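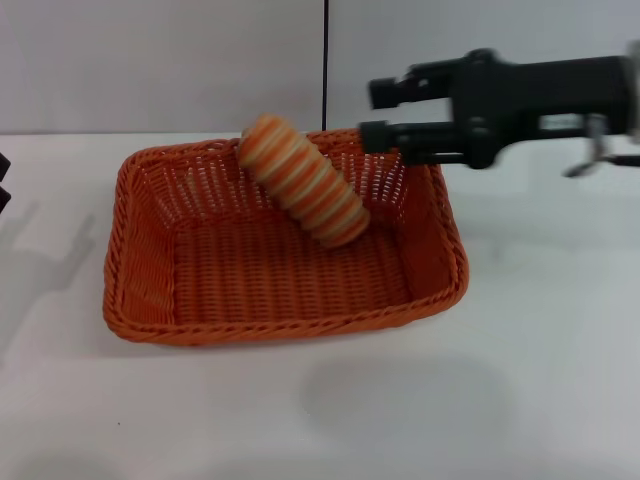 别急着给社团排名次

九月开学到现在，学校机器人社一直在练同一件事：往橙色编织筐里放东西。筐、桌子、夹爪，没了。隔壁航模队路过看两眼，问，就这？

就这。我想替这个“就这”说几句。

先交代背景。我带这个社第二个学年，社员18人，活动室在实验楼顶层，每次活动到晚上六点。今年报了Gritau杯的校际组，题目是收纳：把散放的物件收进筐里，按件计分，限时。学校的意思很明白，去年空手回来，今年要有牌子。家长群里也问，隔三差五问。

于是就有人提议：写死。筐的位置固定，物件位置固定，手臂走固定轨迹，背下来，分数马上好看。校外培训班Cormier就是这么教的，收费不低，出成绩快，宣传页上全是奖状。

我反对。理由不复杂。写死的程序，筐挪一掌宽就废。学生学到的是什么？是怎么把桌子布置得跟昨天一模一样。这本事出了赛场一点用没有。

所以我们走笨路。学生自己遥操作，自己录，自己看录像，自己把不合格的挑出来扔掉。到上周为止攒了1,302条，留得下来的远没这么多。扔得心疼，有个高一的同学为了一条录像跟全组争了半个下午：东西是进筐了，可夹爪松得太早，算不算成功？最后没算。我觉得那半个下午比任何一节课都值。

再说器材。常有人讲，中学搞这个是烧钱，是给展板拍照用的。我们用的夹爪是Stiltau的入门款，二手，桌子是学校的旧桌子，筐是后勤那边要来的。贵的是时间。20分钟调一次相机，调完换人，再调。烦，都烦，我也烦。

但是烦里面有东西。比如看腕部相机的画面这件事。新社员都以为机器看到的跟人看到的差不多，清清楚楚一个筐一根条纹的东西。真把画面调出来，经常是一片灰。

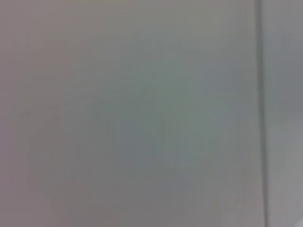
腕部相机画面，贴得很近，能认出来的只有右侧那条竖缝

第一次见到这种画面，学生的反应是：坏了吧？换线，重启，擦镜头。折腾一通才去想距离、想对焦、想这一帧对程序来说到底意味着什么。有个女生后来在记录本上写，“它不是看不见，是太近了”。这句话我抄在了活动室的白板上，没让擦。

写死轨迹的队伍用不着看这种画面。程序不看，人也就不看。省事是真省事，可惜也是真可惜。

有老师不同意我，办公室里争过。他的意思是，孩子升学压力那么大，花这么多课余时间，拿不出一张纸来，对得起谁。这话我没法轻飘飘地驳回去。奖状有用，我知道有用，我自己也在推荐材料上签过字。可是评奖的规矩如果只数进筐几件，不问筐换了地方还行不行，那大家自然都去背轨迹，背得最熟的拿第一。这个账不能全算在学生头上，也不能全算在教练头上，出题的人得担一份。

我的建议很具体。Gritau杯校际组明年加一轮：开赛前由裁判随手挪筐，换一两样物件，不提前通知。另外让各队交一份失败记录，不用长，200字就行，写清楚哪一次没成、自己怎么判断的。评委要是嫌多，抽几份看也好。城西的Zenari科技馆办的开放日早就这么干了，没听说办不下去。

至于今年，我们照旧练。名次大概不会太好看，我跟学生提前讲过了，有几个不太高兴，可以理解。有一个退社去了培训班，也可以理解，东西收拾好了跟我打了招呼才走的。

剩下的人还在录。昨天又吵起来一次，为的是要不要把筐转个角度在录一组。我投了赞成，六点多了，门卫上来催过两遍。

（作者为中学信息技术教师，本文只代表个人看法，欢迎来稿商榷）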